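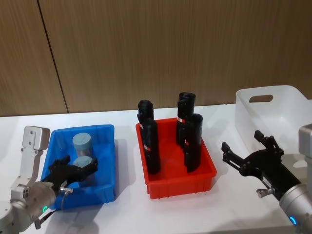 Minutes of the demonstration visit review, Numthorpe site, 26th September. The meeting was called to record the outcome of the visit to the two-arm sorting cell and to agree on actions before the open day. Elżbieta Wróbel chaired. Present were representatives of Algate (host), Tomaszewski (cell integration) and Voremholm (visiting party). The layout under review is the standard demonstration layout: blue bin on the left, red bin in the center, translucent white bin at the back right, with one arm working from each side of the table. All references to "left arm" and "right arm" in these minutes are taken from the arm side of the table, facing the wall.

1. Minutes of the August meeting

Accepted with one correction. Item 4 should read "gripper finger pads," not "gripper fingers." The pads were replaced. The fingers are original.

2. Matters arising

2.1 Gripper cable routing. Tomaszewski has shortened the cable on the left arm. The remaining slack is needed for full wrist rotation. Closed.

2.2 Wall reflections. Raised in August by Algate in connection with the previous location of the cell. Not observed since the move. Closed.

2.3 Spare power supply. Still on order. Carried forward.

3. Report on the visit

3.1 The Voremholm party was received at the main entrance and given the site safety briefing. The briefing ran over by 10 minutes and the start of the demonstration was moved back accordingly.

3.2 Tomaszewski ran the sorting routine at reduced speed for the first part of the demonstration and at normal speed for the second. The visitors stood behind the floor line throughout.

3.3 The routine completed 3 full cycles without operator input. During the next cycle the left arm stopped on a force limit while approaching a cylinder. The operator cleared the fault from the panel and the cycle was resumed. The log gives the measured force as within the normal range for a contact at the bin rim. Tomaszewski's view is that the blue bin had been moved slightly when it was reloaded. Algate noted that the bins have no fixed locating points on the table. See action A1.

3.4 Voremholm asked whether the two arms can work in the same bin at the same time. Tomaszewski replied that the present software reserves each bin for one arm at a time, and that the second arm waits clear until the first has left. Shared access is possible but has not been tested at Numthorpe.

3.5 Voremholm asked what happens if a cylinder falls over inside a bin. Tomaszewski replied that the routine expects upright parts and will skip a part it cannot match. Skipped parts are listed at the end of the run. Voremholm asked for this to be shown at the open day. Agreed in principle, subject to a trial.

3.6 The chair asked for the position on run data. Tomaszewski reported that the cell had logged 1,646 picks since commissioning, of which 730 were made after the change of finger pads. A comparison of the fault rate before and after the change has been started but is not complete. Voremholm requested a copy when available.

4. Open day arrangements

4.1 The demonstration layout will be kept as it is. A proposal from Algate to add a fourth bin was discussed and not adopted. The right arm has limited reach behind the white bin and the bin would have to be moved forward.

4.2 Sessions will be run at reduced speed only. Normal speed may be shown on request once the floor line has been checked by the host.

4.3 Voremholm suggested a printed sheet explaining the status lights on the wrists, as visitors had asked about the colors. Tomaszewski will supply the wording. Algate will print.

4.4 The emergency stop will be tested before each session and the result entered in the cell log. The name of the person carrying out the test must be legible.

4.5 Visitors will not be allowed to load bins. Voremholm asked for this to be reconsidered for trade visitors. The chair ruled that the rule applies to all visitors until the locating points are in place.

5. Actions

A1. Fit locating points for all bins and repeat the taught positions. Tomaszewski.
A2. Trial of the skipped-part routine with a fallen cylinder. Result to the chair before the open day. Tomaszewski.
A3. Complete the fault rate comparison and circulate. Tomaszewski.
A4. Print the status light sheet. Algate.
A5. Shorten the safety briefing and send the revised text to Voremholm. Algate.
A6. Confirm the number of visitors per session. Voremholm.

6. Any other business

Algate asked that the cell be left in the home position at the end of each day, with the panel key returned to the site office. Agreed.

Next meeting to be called by the chair on receipt of the A2 result.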